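Chapter 4
Mixed Goods in Open Bins

In this chapter
4.1 What a mixed bin is
4.2 Reading the bin before you reach
4.3 Soft things and stiff things
4.4 The floor and the walls
4.5 Order of removal
Exercises for Chapter 4

In the first three chapters we worked with goods of one kind. A carton of towels has only towels in it, and when you know how to handle the first towel, you know how to handle the last. The warehouse at Merkudport, which we visited in Chapter 2, keeps most of its stock in this way. But every warehouse has also a second kind of storage, and new workers usually meet it in their first week. It is the bin where different things lie together.

Mixed bins come from returns, from opened cartons, from samples and from the ends of old stock. At Merkudport the returns hall has 571 such bins in use during a normal month. The smaller site at Wirkis has fewer bins, but they are fuller, and the work there is slower for this reason. The student should not think of mixed bins as a sign of disorder. A bin can hold many kinds of goods and still be well kept, if the people who fill it and empty it follow the same rules.

4.1 What a mixed bin is

We call a bin mixed when it holds two or more kinds of goods and when these goods have no fixed place inside it. Both parts of this definition are important. A tray with 14 compartments, one for each kind of button, isn't a mixed bin. The kinds are many, but the places are fixed, and the hand can learn them. In a mixed bin the hand can't learn the places, and each time the worker must look again.

Household and personal goods are the most common content. Combs, brushes, sponges, small toys, cloth items and bath articles are often put together, as they are light and do not damage each other. Heavy goods, glass and anything with liquid inside should go in another container. The rules for these are given in Chapter 7.

4.2 Reading the bin before you reach

Before you take anything, look at the whole floor of the bin. Ask yourself which things lie free and which touch a wall. Then look at the direction of each long object. A round hairbrush that lies diagonally on the floor can be taken by the handle or around the middle, and the two ways need a different turn of the wrist. If you decide this while your hand is already going down, you'll often push the brush away before you hold it.

Notice also the space around each object. A thing in the open part of the floor can be taken from two sides. A thing close to the back wall leaves less room for whatever must go behind it. The fingers have a thickness of their own, and beginners forget it.

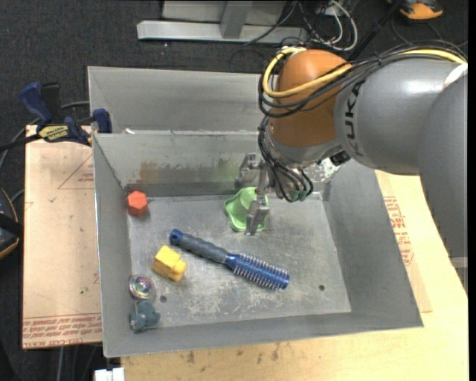
Sheehan does not agree with this order of work. In a letter about the first edition, Sheehan wrote that looking at the whole floor is too slow for light goods, and that a worker with a bin of brushes and soft pieces should begin with the nearest free object and look again after each one. The letter adds that at Wirkis this method was used through all of June, and that the number of dropped goods did not grow.

We have kept our own advice for beginners, but the objection is a fair one. When the bin holds only a small assortment, the difference between the two methods is small. When the goods lie on top of each other, we still recommend the full look. The student may try both in Exercise 3 and compare the times.

4.3 Soft things and stiff things

A stiff object keeps its shape when it is pressed. You can see where its edges are, and they will be at the same place when you touch them. A soft object changes. If it has a raised center and a wide rim, like a small hat, there are two possible places to hold it. The rim is easy to reach, but it bends, and the object may turn over while you lift. The center is thicker and gives a better hold, but you must come from directly above and open your grip wide enough.

For soft goods we give three rules:

Come down slowly and close slowly.
Hold the thickest part that you can reach.
Lift a little, stop, and look if the object hangs straight.

The third rule is the one most often forgotten. A soft piece that hangs to one side can usually be corrected over the bin. Over the floor of the hall it is too late.

4.4 The floor and the walls

A metal bin lasts many years, and its surface changes with the work. Scratches and pale worn marks on the floor are normal and don't mean that the bin must be replaced. Stains need more attention. Wipe the place with a white cloth, and if color comes off on the cloth, take the bin out of use until it is washed.

Sloping walls help the goods to slide toward the floor, so that less is left standing in the corners. They also take away some of the floor area, and the person who plans the filling must remember this. The Warklow table at the end of the book gives the useful floor area for each common type of bin. The type with the number 870 is the one we use in all exercises of this chapter.

4.5 Order of removal

When the bin has been read and the soft goods are known, the order can be decided. Take first what lies on top of other things. After this take the free objects in the open part of the floor, and then the objects near the walls. Flat goods that lie close against the metal come last, and for these you may tilt the bin if its holder allows it.

In Section 4.5.1 we apply this order to a bin with 14 objects, and we write down each step in the form that was introduced on the work sheet of Chapter 3. Keep a copy of this sheet beside you while you read.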